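Last updated in October. If your question isn't covered, write to Jussara Rezende at the desk and she'll get back to you, usually the same evening.

# Trindelwood Toy Library: your questions

## Who can join?

Anyone who looks after a child under eight, and that includes grandparents, childminders and the lovely neighbour who has them after school. You don't have to live in Trindelwood itself. We have families coming over from Taltden and they are every bit as welcome, though do bring something with your address on it when you sign up, whichever side of the river you're on.

## What can I borrow?

We have 462 toys on the shelves at the moment, and most of them can go home with you for three weeks. Puzzles, train sets, dressing-up clothes, musical things (sorry in advance!) and plenty of pretend food. The larger pieces, such as the play kitchens and the dolls' house, stay in the playroom and can be used whenever we're open. 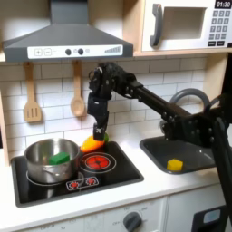
## How much does it cost?

Membership is £11 a year for a family, however many children you have, and after that borrowing is free. If that's a stretch just now, have a quiet word with whoever is on the desk and we'll sort something out. You won't be asked to fill in a form or explain yourself.

## What happens if we lose a piece?

Please don't lie awake over it. Pieces go missing all the time, and nine times out of ten they turn up in a wellington boot or under the car seat. Tell us when you bring the toy back and we'll put a note on the box so the next family knows. Ismael Seixas, who mends things for us, keeps a drawer of spare wheels, pegs and jigsaw bits, and he can very often find a match. 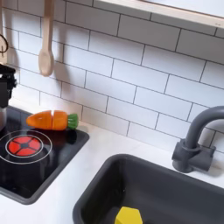 We only ask for a contribution when a whole toy is lost, and even then it's never more than half of what we paid for it. In the years I've been writing these answers I think we've asked twice.

## How are the toys cleaned?

Everything hard gets wiped down with warm soapy water when it's returned, and soft toys go through the wash. If your little one has had a tummy bug, keep the toy at home until everyone's better and let us know - we'll extend the loan and there won't be a fine.

## Do you take donations?

We do, gladly, so long as the toy is clean, complete and has its safety mark. We can't take car seats, anything with a button battery that isn't screwed in, or cuddly toys, as we already have far more bears than cupboards.

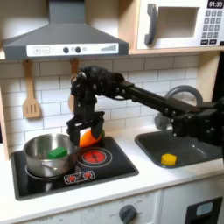 *Pretend cooking on the toy stovetop, with the pot alongside.*

## Can I book the playroom for a party?

Yes, up to two hours at a time, and you're welcome to bring your own cake. Ring Jussara a few weeks ahead if you can, as the afternoons fill up quickly.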